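Flikstead meeting table, warm wood finish
Tables and desks > Meeting tables > Flikstead

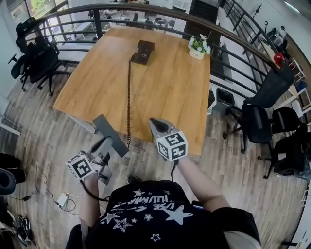
I've been selling second-hand and end-of-line office furniture for long enough to have opinions about tables, and the Flikstead is the one I keep coming back to. It's a plain rectangle with a warm orange-brown top, and the grain runs through it nicely, so even in a grey office it looks like somebody cared a bit. We've got one upstairs on the landing, next to the railing, and it gets used for everything: phone calls, lunch, wrapping parcels, arguing over the rota.

I'll get the seam out of the way first, as it's the thing people ring up about. Yes, there's a line running lengthwise down the middle of the top. It's meant to be there! The Flikstead comes as two long halves that you join up yourself, and that's how we get it up narrow stairs without taking a door off. If you want one unbroken slab, have a look at the Pastor instead, but do measure your staircase before you order it (I mean it, measure it twice, and measure the turn at the top as well).

Putting it together

Allow 44 minutes if there are two of you. That's what it took Dagim Workneh and me the last time we did one for a customer, including a stop to find the right Allen key, which was in my pocket. Lay both halves face down on a blanket, line up the edges, and do all the bolts up loosely before you tighten any of them. I tighten from the centre outwards. If you start at one end you can get a tiny step along the join, and you'll feel it every time you write across it.

If a step does creep in, slacken everything off, press the halves flat and have another go. It's a faff but it does sort it.

Looking after the top

A damp cloth and then a dry one, that's my whole routine. I don't use spray polish on these, it leaves the top slippery and papers slide about. Crumbs do get into the seam, I won't pretend otherwise – an old soft toothbrush lifts them out. Put a saucer or a mat under plant pots and mop up coffee when it happens, not after the meeting.

Chairs and bits to go with it

Any ordinary office chair goes under it. I like black mesh ones on wheels with this finish, the dark and the orange-brown sit well together, and mesh doesn't get sweaty in the afternoon. If your floor is wood-look planking like ours, ask me for the soft castors when you order chairs. The hard ones rattle and I find them maddening.

For phones, I'd keep a desk phone towards the far side and leave yourself a nice long coiled cord. There's no cable hole in the Flikstead, so anything with a wire has to go over the edge. You can drill one if you must, but then I can't take the table back. The Vorero has a cable hole as standard, so look at that if you've got lots of screens to plug in.

And get a little plant! A white pot and white flowers look lovely on this colour.

What it costs and what you get

The Flikstead is 112 pounds, and for that you get both halves of the top, the legs, the bolts and a spare bag of bolts in case some roll under something. Delivery within Nastport is 20 pounds and we'll carry it up one flight. More flights than that, give us a ring first and we'll work something out. We can build it for you too, just say so when you book.

I've got 5 left in this finish at the time of writing (2021-10-05). The supplier has told me there'll be more, but hasn't told me when, so I'm not promising anything.

Returns

If you haven't built it, bring it back within a fortnight and I'll refund the table. If you have built it and something's wrong with it, send me a photo of the problem and we'll come and look. Small differences in the grain between the two halves aren't a fault, by the way, but if yours really bother you, tell me and I'll see whether I've got a closer pair in the store.

To order or ask anything, ring the shop and ask for me, Covadonga Bravo, or for Dagim if I'm out on the van.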